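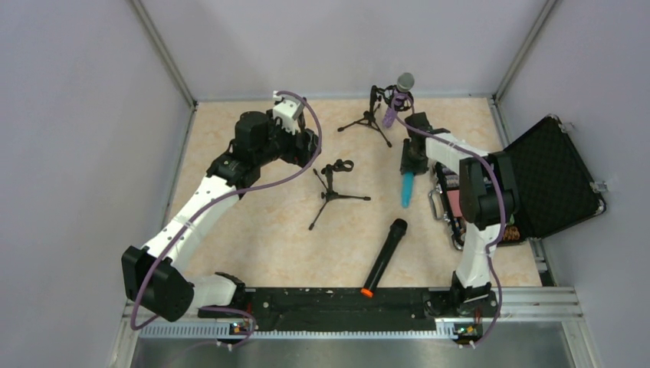

Camera view of the bimanual cell, microphone task. Right gripper on the blue-handled microphone.

cenuneck-replay

Tools for replaying, checking and relabeling two-arm episodes recorded in the Cenuneck cell. The package reads raw logs from the Trorkis controller, lines up joint states with camera frames, and writes episodes in the format our training code expects. It also holds the planner settings used for the microphone task.

Status: in use, interfaces may change before the June release.

What is in the repository

replay/ plays an episode back on the arms or in the viewer
align/ timestamp matching between controller logs and cameras
label/ segment labels, grasp events, success flags
plan/ collision model and planner settings for the cell
tools/ small scripts for splitting and merging episodes

Install

Python 3.8 or newer. The viewer needs OpenGL. Clone the repository and run

pip install -e .

To replay on hardware you also need the Trorkis driver on the same machine. Viewer replay works without it.

Quick start

cn-check path/to/episode
cn-view path/to/episode
cn-replay path/to/episode --arms both --speed 0.3

Run cn-check first. It stops on missing frames, joint jumps and clock drift, and prints the first bad timestamp. cn-replay will not start on an episode that has not passed the check.

The microphone task

The work area holds microphones, small tripod stands and an open carrying case. Episodes cover picking a microphone from the table or the case, passing it between arms, setting it in a stand clip, and putting it back. Start positions change between episodes, and a microphone may already be in one of the stands.

The set has 483 episodes, all teleoperated. 19 of them are held out for testing and are listed in splits/test.txt. Please do not train on them. Each episode is at most 900 control steps, and anything longer was split at the nearest point where both grippers are open.

Episode format

One folder per episode:

joints.npz - positions, velocities and gripper opening for both arms
frames/ - one subfolder per camera
events.json - grasp, release, handover, place
meta.json - operator code, software version, object list

Arms are named left and right as seen from the overhead camera. Older logs from the Villaseñor cell use the opposite order. Pass --swap-arms when you load them.

Planner notes

The open lid of the case is modeled as a single slanted box, padded on all sides. The padding is generous and some valid grasps inside the case get rejected. Lower lid_margin in plan/cell.yaml if you need them, and try the result in the viewer before you run it on the arms.

Tripod legs are not in the collision model. Only the center post and the clip are. At low speed this has been fine.

The arm cables are modeled as a loose tube around each link. Wrist turns past the soft limit are refused even when the joint itself could go further.

Known problems

- Grasp events fire early on thin handles. The gripper opening threshold was tuned on thicker objects. Fix in progress.
- Slot detection for the stand clip fails when the wrist is between the camera and the clip. The label falls back to the last good pose and sets stale=true.
- cn-view leaks memory when you scrub backward through long episodes. Restart it.
- Merging 2 episodes with different camera counts silently drops the extra camera.

Changes

Wednesday, February 23, 2022
Added --swap-arms. Clock drift check now runs per camera. Moved planner settings out of replay/ and into plan/. Removed the old Zomska export script; use tools/export.py with --layout zomska.

License

Code is under the MIT license. Episodes are for research use only, see DATA_LICENSE. Report bugs in the issue tracker and attach the full output of cn-check.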